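Garlow Allotment and Garden Society - Minutes of the Spring Meeting, April

Held in the upstairs room at the Anden Road hall, starting at 7.15 pm

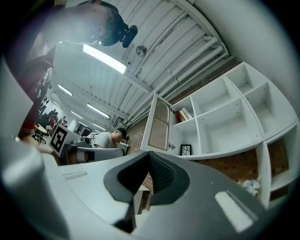 The Chair welcomed everyone and said how lovely it was to see so many faces after what had been a long, soggy winter. Apologies had come in from four plot holders, two of them with the same cough, and the meeting sent its good wishes to both households.

Minutes of the last meeting
These were read and agreed, with one correction. The plum tree that came down in the January gale was on plot 17 and not plot 11, and the holder of plot 11 would like it known that her plum is in excellent health.

Matters arising
The new padlock is on the lower gate and the code has gone out by post. Members were asked once again not to write it on the gatepost, even in pencil. The broken pane in the potting shed has been replaced. The old bath behind the compost bays is still there. Two people have said they would like it, and they were encouraged to have a chat over a cup of tea and come to an arrangement between themselves.

Money
The balance in the account stands at £2,683, which the meeting thought very respectable at this end of the year. Most of the rents are in. The plant sale last spring brought in £300, our best yet, and there was a warm round of applause for everybody who potted up, priced, carried and made sandwiches. The water bill has not arrived and is expected to be higher than last time, so it was agreed to leave the balance alone until it does.

Water
This took up a good part of the evening, as it generally does. The tap by the top hedge has been dripping since the frosts and the ground around it is a proper bog. Heydari, the plumbers who did the standpipes, have quoted £200 to replace the tap and lag the pipe. One member felt we could do it ourselves with a washer and some patience. Another reminded the meeting, very kindly, of what happened when we tried that with the middle tap. After some further talk the quote was accepted, with two against.

It was also agreed that hoses may be used before 9 am and after 6 pm only, and that anyone filling a water butt should stay with it while it fills. A suggestion that we put guttering along the back of the store was well liked. The member who raised it will measure up and bring a drawing to the next meeting.

Seed potatoes and bulk order
The Pamo seed potatoes have been delivered and are in trays in the store, labelled by plot. Please collect them soon, as the mice have already shown an interest. There were 3 bags of onion sets left over and these were shared out at the end of the evening. Several members asked whether we might order well-rotted manure together this autumn. Prices will be looked into, along with the awkward matter of where a lorry could tip it without blocking the lane, our neighbours having been very patient about this in the past.

Slugs
A long and friendly discussion, from which no agreed method came. Beer traps, wool pellets, copper tape and going out at night with a torch all had their supporters. The meeting did ask that blue pellets are not used near the pond, where the frogspawn is doing nicely.

Plant sale
To be held in the last part of May, on the grass by the main gate if dry and in the hall if not. Tomatoes, courgettes and hardy annuals always go first, so please sow a few extra if you have the windowsill for it. Clean pots of any size can be left in the crate by the store. Offers of cakes to the Secretary, please, and if you could say whether they have nuts in them that would be a great help.

Any other business
The holder of plot 23 has a glut of rhubarb and would be glad for anyone to help themselves. A green-handled fork was found by the bonfire patch and is hanging in the store. It was asked whether the waiting list could be put up on the noticeboard - the Secretary will do this, with plot preferences but without addresses.

The meeting closed at 8.50 pm. Next meeting in June, same room, and please bring your own mug.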